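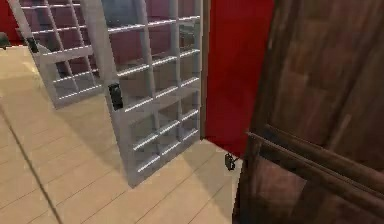
Members' Forum > Buildings and Furnishing > Dark red walls in let accommodation: proposed guidance

Dresow_Lettings
Posted 09:14

Members are invited to comment on draft guidance concerning dark red wall paint in let rooms. The matter was raised in May by our Altitz office, where a surveyor's report recommended that 91 rooms be returned to a neutral colour before re-letting. Tenants there have been free to choose their own colours for many years, and red has been popular.

The draft contains the following points.

1. Dark red should not be applied in any room without daylight. Washrooms and internal corridors are the usual cases.
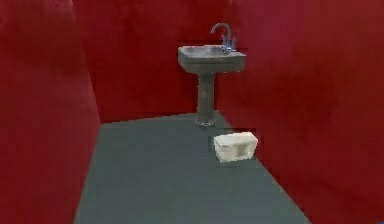 2. Where dark red is already present, the outgoing tenant should not be charged for repainting if written consent was given at the time.

3. A tinted grey undercoat should be applied before any return to a pale colour. The contractor, Şimşekoğlu, has quoted for one undercoat and two finishing coats throughout.

Comments will be passed to the drafting group.

K_Kaplan_Estates
Posted 10:02

I write in support of points 2 and 3. I would ask the group to reconsider point 1. A washroom is occupied for a few minutes at a time, and I have not received a single complaint about the colour of one. Complaints concern bedrooms and kitchens, where people spend their evenings and pay for the lighting.

Kaan Kaplan

northwing_clerk
Posted 10:40

I must disagree with the previous contributor. Cleaning staff spend a good deal longer than a few minutes in a washroom, and in poor light a dark wall makes it harder to find marks and splashes. Our cleaning contract was rewritten for this reason. Point 1 should remain as drafted.

May I also ask which product is proposed? We used Plillatent in two stairwells and found that the red showed through the second coat.

Dresow_Lettings
Posted 11:25

The quotation allows for Plillatent as the finishing coat. Was an undercoat used in the stairwells?

On a related point, blotchy colour is often reported as a fault when it is a broken-colour finish that a tenant has paid for. Inspectors are asked to record the finish as well as the shade.

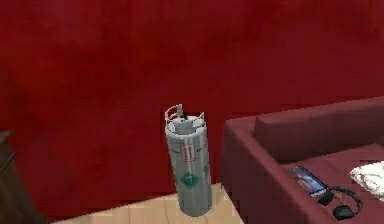

Gas cylinder on a plank floor, with mottled red wall behind.

northwing_clerk
Posted 11:51

No undercoat was used. The painter considered it unnecessary. I accept that this may explain the result, although I should still like to see a sample panel before 452 litres are ordered.

old_ledger
Posted 13:30

Has any member asked the tenants? In our house nine households were consulted and six wished to keep the red. Repainting against their wishes would have cost us goodwill as well as money. I would add that a strong colour in one room looks quite different once the door is open and a second red can be seen beyond it. Two reds that are not quite alike are, in my view, more troublesome than one dark wall,

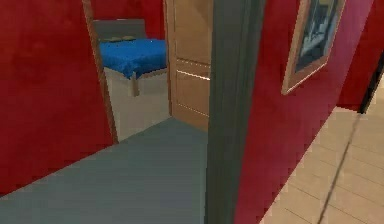

and the guidance ought to say that adjoining rooms should be considered together. At present it treats every room as if it stood alone.

K_Kaplan_Estates
Posted 14:08

I would gladly second that addition. I remain of the view that point 1 is too strict — a recommendation would serve as well as a prohibition.

Dresow_Lettings
Posted 15:45

Both remarks are noted. A sample panel will be requested from Şimşekoğlu, and the wording on adjoining rooms will be added as point 4. Point 1 stays open for comment. Members who hold figures for repainting costs above 1000 euros per dwelling are asked to send them to the Altitz office, with the number of coats stated.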